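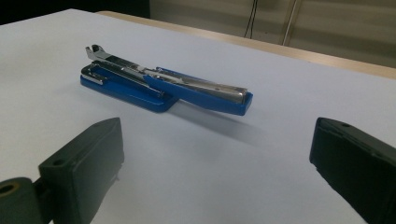 What We Found in the Supply Cabinet

December 27, 2022
By Ludmila Sokol
4 min read
Print this page | E-mail this page

The week after Christmas is when the Juven office finally gets around to things. The phones are quiet, the boss is in Arizona, and those of us who failed to put in for vacation by July get to clean. This year it was the supply cabinet in Suite 810, which had reached the stage where you opened the door with one hand and caught things with the other.

I moved everything onto tables and sorted it, and I tried not to throw out anything precious. If you see an item of yours below, come and get it by the end of next week. After that it goes to the Vahidi thrift store on the corner, which has low standards and a nice woman at the counter.

The blue stapler
Blue plastic, plenty of chrome, and a long history of being "borrowed for a second." Accounting says it belongs to accounting. The front desk says otherwise, and the front desk has a louder voice. It's lying on its side because I was checking underneath for initials and then got called away to look at the tape situation.

The tape situation
We have dispensers and we have tape. The tape fits none of the dispensers. Somebody ordered the wide rolls from Perkex in a year when Perkex was giving away a tote bag with every carton, and I have my suspicions, as I've seen who carries the tote bag.

Binder clips, assorted
Perfectly good, every one of them, and I will not hear a word against binder clips. The giant ones have been closing chip bags in the break room since I started here. I washed those twice and put them back on the chips, where they're needed.

The label maker
It works! It also remembers the last thing it printed, and the last thing it printed was DO NOT TOUCH - MIKE. We don't have a Mike. I've left the label on the cabinet shelf out of respect.

Pens from other companies
A bank that merged, a dentist who moved away, a hotel in Toledo, and a great many from Prorkeck, who haven't sold us a thing in years but still send pens. I tried them all on the back of an old phone list. The survivors are in the mug with the chipped handle. The rest had a short service by the recycling bin.

The old phone list
Speaking of which. It goes up to extension 134 and we have never had that many phones, or chairs. I'm told the numbering started at 100 to make us sound bigger to callers. I can't say it worked, but we did get a lot of calls from people selling phone systems.

Hanging folders
Olive green, with the little plastic tabs in a separate envelope and the little paper inserts in another envelope that I'm sure is here somewhere. If you enjoy sliding small pieces of paper into small pieces of plastic, come see me. I have an afternoon for you.

A three-hole punch, with contents
Please empty the punch. I opened the tray at chest height, which was my mistake, and I was still finding dots in my cardigan at dinner. The punch itself is heavy and built to outlast the building. Staying.

Key, unlabeled
Small, brass-colored, fits nothing. I tried the cabinet, both desks by the window, the first-aid box, and the restroom towel dispenser. Back in the cup it went. You can't throw out a key. The day you do, somebody will find the lock.

Staples
Box 42 of what was once a very confident order. I worked out that at our present rate we're covered for 17 years, longer if people keep e-mailing things. The nice part is that they're standard size. The less nice part is that the heavy-duty stapler in the mail room wants the other kind, and of the other kind we have none.

Rubber bands
Kept in a coffee can, where the oldest have settled at the bottom and become one large rubber band. I saved the top layer. If you pull one and it snaps, that's on me, and I apologize in advance to your knuckles.

Holiday decorations
A string of lights, some garland, and the paper turkey, who now has his own shelf next to the printer paper. He went up late this year and came down late too. Whoever drew the glasses on him did a good job.

The cabinet, after
You can see the back of it. It's beige. There was some debate about that. I've put paper at waist height, envelopes over the paper, and the light stuff on top, so if it does come down on you it'll be sticky notes.

Claims can be made at my desk before lunch, or by e-mail if you're one of the people who got Arizona. For the stapler I'm going to need some kind of proof. A receipt would be nice, but I'd settle for a photo of the two of you together.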